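Why Did the Robot Drop the Wrapper?

Picking up trash sounds like the easiest job ever, right? You see a candy wrapper, you grab it, done! For a robot, a wrapper is one of the trickiest things in the whole kitchen.

Last February a cleanup robot named Zapata was learning to clear tables in Bitoswood. It did great with cups and spoons. Then it met the snack wrappers. It pinched one, lifted it, and whoosh, the wrapper slid out and floated to the floor. Zapata didn't notice! It rolled all the way to the trash can and "dropped" nothing at all. It did that 4 times in a row.
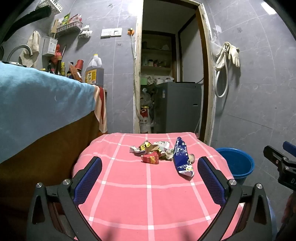
Snack wrappers on a pink tablecloth, between the gripper's open jaws.

So what went wrong? Engineers call it a grip fault. A cup keeps its shape when you squeeze it, but a crumpled wrapper squishes and springs back. Zapata closed its fingers, felt a tiny push, and decided it was holding on tight. Oops!

The team's fix was super clever. They let people squeeze wrappers with hand-held grippers, 400 squeezes in all, so the robot could learn from them. They also gave Zapata a new rule: after you lift, check again!
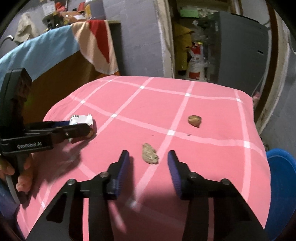
Oriana Bustos says the second check matters for safety too, and that a robot that can't tell it has dropped something shouldn't be carrying anything sharp or heavy near people.

Try it yourself! Put on thick mittens, close your eyes, and pick up a wrapper with 2 fingers. Can you tell when it slips?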